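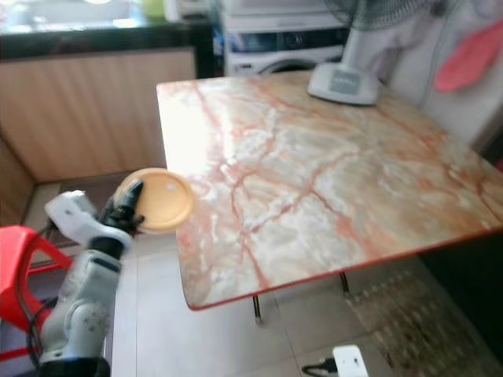 Muss ich gut kochen oder besonders ordentlich sein, um hier mitzumachen?
Weder noch, du musst nur Lust haben, an ein paar Vormittagen in einer fremden Wohnküche Dosen, Deckel und Wäsche dahin zu bringen, wo sie hingehören, und mir hinterher zu erzählen, was dich dabei genervt hat.

Zuletzt aktualisiert: 21.10.2018

Jetzt aber von vorne. Ich bin Jitendra Tyagi und suche für mein Küchenprojekt »Rullden« Leute, die mitmachen. Es geht um Wohnungen, in denen ein einziger Raum alles können muss: kochen, essen, waschen, Kleider aufhängen, Vorräte lagern. Ich bin selbst so aufgewachsen und finde bis heute, dass in solchen Räumen viel klüger gewirtschaftet wird als in den meisten Einbauküchen, durch die man im Möbelhaus geschoben wird! Nur schreibt das kaum jemand auf. Genau das will ich mit euch machen, und am Ende soll ein kleines Handbuch dabei herauskommen, das der Verlag Sendley im August druckt (Auflage 3000, ich bin jetzt schon nervös).

Die Küche, in der wir arbeiten, ist bewohnt und sieht auch so aus. Es gibt einen Tisch mit Marmormuster, um den sich eigentlich alles dreht, eine Arbeitsplatte, eine Waschmaschine gleich hinter dem Tisch und einen Kühlschrank, in dessen Tür die Gläser und Päckchen stehen. Wer bei offener Kühlschranktür schon mal versucht hat, gleichzeitig etwas abzustellen und etwas anderes herauszuholen, weiß, warum ich mich für Ablageflächen so begeistern kann.
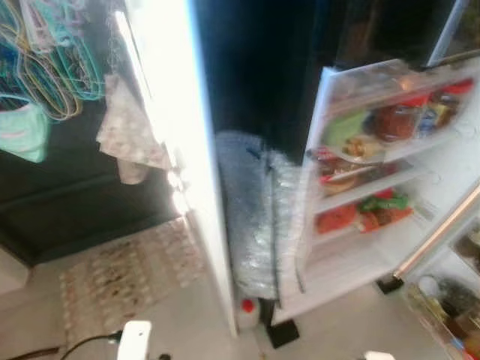
Ein Vormittag läuft ungefähr so ab: Du kommst um neun, es gibt Tee (oder Kaffee, ich bin da nicht streng), und dann nehmen wir uns eine Ecke vor. Mal sind das die Gläser mit Eingemachtem, mal die Kleiderbügel, die sich ja grundsätzlich ineinander verhaken, mal die Schublade mit den Deckeln, zu denen keine Dose passt. Du räumst so, wie du es zu Hause machen würdest, und redest dabei vor dich hin. Ich schreibe mit. Danach tauschen wir, ich räume und du darfst meckern. Zum Schluss essen wir zusammen, und wer mag, nimmt Reste mit.

Was ich mir von dir wünsche: Du bist volljährig, kannst dich mal bücken und eine Weile stehen und hast keine Scheu vor fremdem Geschirr. Deutsch reicht so weit, dass wir uns unterhalten können, mit Hindi und Englisch komme ich auch zurecht. Schön wären vier Vormittage innerhalb von sechs Wochen, die Tage machen wir einzeln aus. Vorkenntnisse brauchst du keine. Besonders freuen würde ich mich über Leute, die selbst auf wenig Platz wohnen oder gewohnt haben, zum Beispiel in einer WG, im Wohnheim oder zu fünft auf zwei Zimmern – ihr habt die besten Tricks.

Zum Geld, weil das immer zuerst gefragt wird (zu Recht!): Für jeden Vormittag bekommst du 50 Euro, bar oder überwiesen, wie es dir lieber ist. Dazu gibt es die Fahrkarte zurück. Die Firma Fovetti, die Haushaltsregale baut, gibt 800 Euro für Material dazu, redet uns aber nicht hinein. Das war mir wichtig, sonst hätte ich abgesagt.
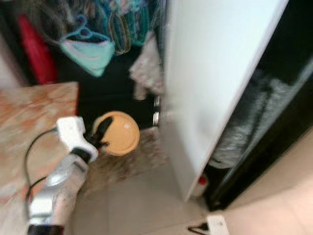

Außerdem suche ich eine Person, die etwas länger dabeibleibt und mir beim Sortieren der Notizen hilft. Das ist ein richtiger kleiner Nebenjob, acht Stunden in der Woche, zunächst für ein halbes Jahr. Du solltest flüssig schreiben und meine Handschrift aushalten. Die Abrechnung läuft über das Büro Morikawa, mit dem ich mir die Räume teile, dort bekommst du auch einen Schreibtisch am Fenster und einen Schlüssel. Wer studiert, kann die Zeit eventuell als Praktikum anrechnen lassen, das klären wir dann mit deiner Hochschule.

Bewerben ist einfach. Schreib mir eine Karte oder einen Brief an das Büro Morikawa, Postfach 829, Stichwort »Rullden«, oder wirf einen Zettel unten in den Briefkasten. Ein Lebenslauf muss nicht sein. Erzähl mir lieber, was bei dir ganz hinten im Schrank steht und wo bei dir die nassen Handtücher hinkommen. Und schreib bitte eine Telefonnummer dazu, ich rufe alle zurück, meistens abends.

Bei Allergien gegen Nüsse oder Senf sag bitte vorher Bescheid, dann koche ich etwas anderes. Hausschuhe bitte selbst mitbringen.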